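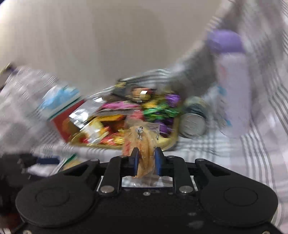 Mixed packing at Clesness

Dec 17, 2020

The packing hall at Clesness sends out assorted snack orders, and until August all of them were picked by hand. Two Follano cells now take the single-wrapped goods. Crinkled film is still the hard case – it reflects light, shifts under pressure and hides the edges of whatever is inside.

A shift at one bench used to mean 102 orders. The target for a cell is 100, and last week it reached 97. The packers who moved off the benches now clear faults, restock trays and mark failed grips on a screen. They lift less and stand still more. Pay grades have not changed, though the staff have asked for a new one covering fault work. Talks on that resume after the holidays.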